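Search this site
Enter keywords

Compartments First, Then Jewelry

By Carola Hellwig
October
2 comments | 10 shares

A jewelry box is usually sold on its exterior. I would rate it on the interior, and on one question: does each chain get its own compartment? Two chains stored together will tangle sooner or later, and a tangled fine chain gets pulled until a link opens. Small divided boxes handle this better than large open drawers. The lift-out tray should come out before anything is sorted, so that the base can be read as a whole.
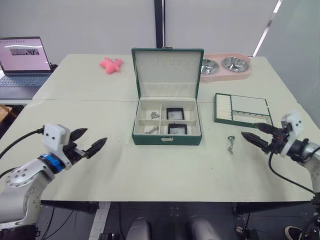
Gumaro Ventura objects that hooks in the lid do the same work in less space. They do for long chains, provided the lid is kept upright. Once it is closed, a long chain drops into the base and crosses whatever is lying there. I use hooks for display only.

Rings are a separate case. Padded slots grip the band and keep stones from rubbing, so the shallow tray should be kept for rings alone. Earrings pushed into ring slots widen the padding, and it does not recover. A mirror in the tray takes up storage area, but I accept the loss. 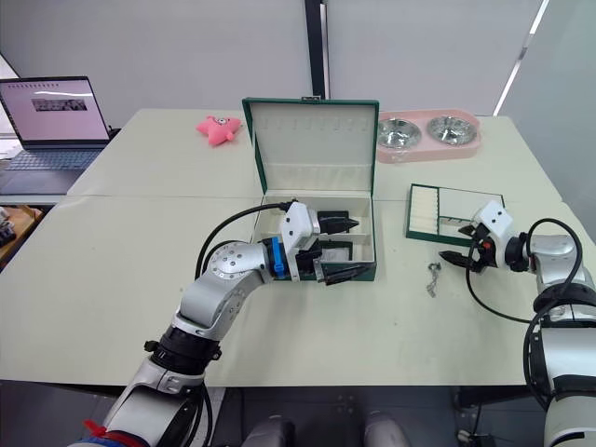
What I would change

Makers should drop one square compartment and add a narrow one the full width of the base. Bracelets need length more than depth.

Share (10)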